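Search this site Enter keywords Go

We use cookies to improve your visit. Accept Manage settings

Votstead Charter Review Group
Minutes of the July meeting

In the chair: Mikkel Thoroddsen
Papers taken: second draft of the charter; Solheim ward letter; Prarkodex quote for online voting

1. Minutes of the last meeting

Agreed, with one correction. The record said the first draft had been "widely welcomed". The chair asked who had welcomed it. The word "widely" was struck out, then the whole sentence.

2. Power-sharing clause

The group spent most of the evening on clause 9, under which the smaller parties would be "meaningfully involved" in town decisions. The drafting team said the wording followed the charter used in Cundov. Members asked how often the Cundov clause had been relied on by anyone outside the ruling group. The team did not know and will find out.

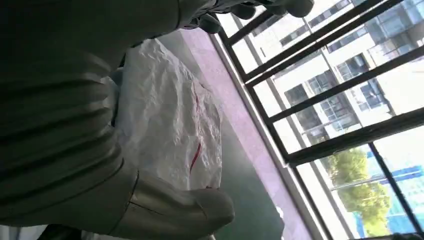 Clause 9 was then read aloud in full. It gives the smaller parties a right to be told of a decision, a right to comment, and no right to delay anything. One member said it had about as much shape as the crumpled white plastic bag beside the grey arm and would take whatever form the majority squeezed it into. The drafting team thought this unfair. Asked what "meaningfully" would mean if a dispute arose, they said it would depend on goodwill – the chair noted that goodwill is not defined in the draft either.

Action: drafting team to bring back a version with a fixed notice period and a named body to settle disputes.

3. Access to the text

The council has printed 300 copies of the draft for 946 households. It was reported that a stack of them is still in the town hall cupboard. The claim in the newsletter that "every resident has had the chance to read it" could not be supported and should not be repeated. 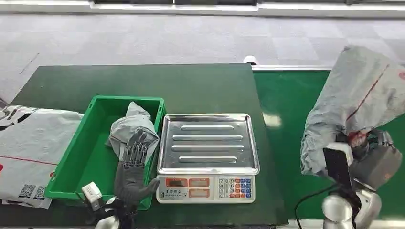
4. Online voting

Prarkodex offers a system for the charter vote. The quote does not say who checks the count or how a resident could challenge it. No decision. The group will not recommend a system on the strength of a brochure.

5. Letter from Solheim ward

Taken as read and copied in here at the ward's request.

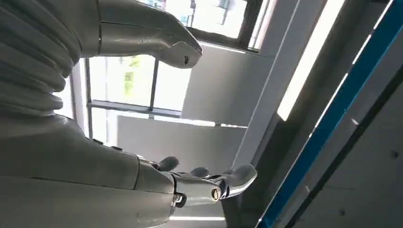

SOLHEIM, July

We have been consulted on this charter 2 times and can find none of our comments in the second draft. We asked for a ward seat on the review body. We asked for recall of councillors on a petition. If the answer is no, we would like to be told so, with reasons, before the vote and in writing.

The drafting team said the comments had been "reflected in the spirit" of the text. The chair asked for page numbers. None were offered.

Action: written reply to Solheim, point by point, to be seen by this group before it goes out.

6. Any other business

A proposal to call the draft "final" on the council website was turned down. It will be marked "second draft" until clause 9 is settled.

The meeting closed at 9.20 pm. Next meeting to be fixed once the new wording has been sent round. 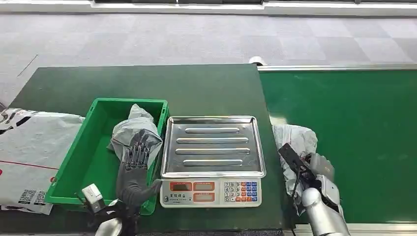
Hand and bag at the green crate.

2 comments 9 shares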